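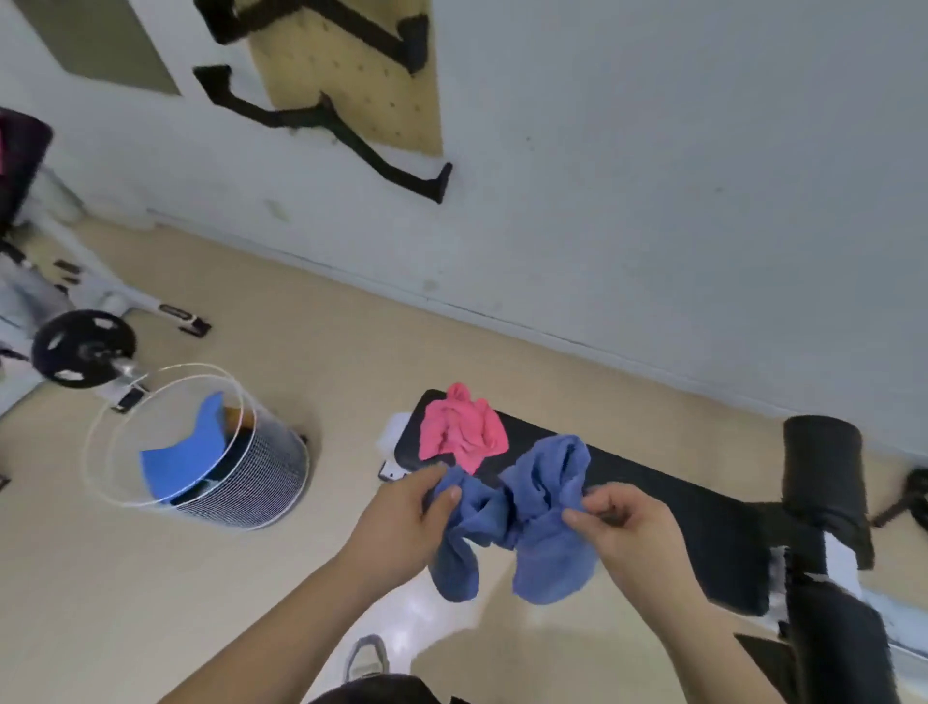

Pinlow Residence Services, Fitness Room Operations

Section 6. Towels and Bench Care

This section applies to all residents and staff who use or maintain the fitness room at Clandetgate. It replaces the towel instructions issued in February. Questions should be directed to Daryna Stasiv at the Residence Services desk.

6.1 Before using a bench

1. Collect one towel from the shelf inside the entrance. Residents may use a towel of their own, provided that it is clean and dry.
2. Open the towel fully and shake out any folds. A towel that is bunched or twisted will slide on a vinyl pad.
3. Lay the towel lengthwise on the pad so that it covers the area where the head and back will rest.
4. Check that both ends are clear of the foam leg rollers and of the floor.

Note: Towels are issued in several colors. The color has no bearing on size or use, and any towel may be used on any bench.

CAUTION: Do not drape towels over barbell sleeves, weight plates, or the frame of an exercise machine. Cloth caught between a plate and the sleeve may prevent the plate from seating correctly.

6.2 After using a bench

1. Remove all towels from the pad, including any left by a previous user.
2. Wipe the pad from end to end with a cloth dampened with the cleaner supplied. Wipe the foam rollers separately.
3. Allow the pad to air dry before the next use.
4. Place used towels in the return hamper. Do not leave them in a heap on the bench or place them in a wastebasket.
5. Return plates and collars to storage.

Note: The mesh wastebaskets are for paper and small trash only. They have no liner and must not receive wet items.

6.3 Folding clean towels

Staff may use a clean, dry bench as a folding surface when the room is closed to residents. A bench must not be used for this purpose while plates are being loaded or unloaded nearby.

1. Wipe the pad and wait until it is dry.
2. Take one towel from the clean pile. Hold it by two corners of a short side and let it hang until the twists fall out.
3. Keep the lower end off the floor. A towel that touches the floor is to be returned to the laundry.
4. Bring the short ends together, smooth the loops flat with the palm, and fold in half again.
5. Fold in thirds and set the towel on the shelf with the rounded edge facing out.

Each shelf holds 20 towels. Shelves should not be filled beyond this number.

6.4 Inspection

Staff shall inspect the bench pads and rollers at closing and record the result in the room log. The following are to be reported to Wayne Tapley:

Splits or cracks in the vinyl
A foam roller that turns loosely or has shifted on its post
A bench that rocks on its base
Labels or tags found on the floor near equipment

CAUTION: Do not tape over a split pad. Hang an out-of-service card on the bench and leave it in place until the repair has been entered in the log.

Revised March 2024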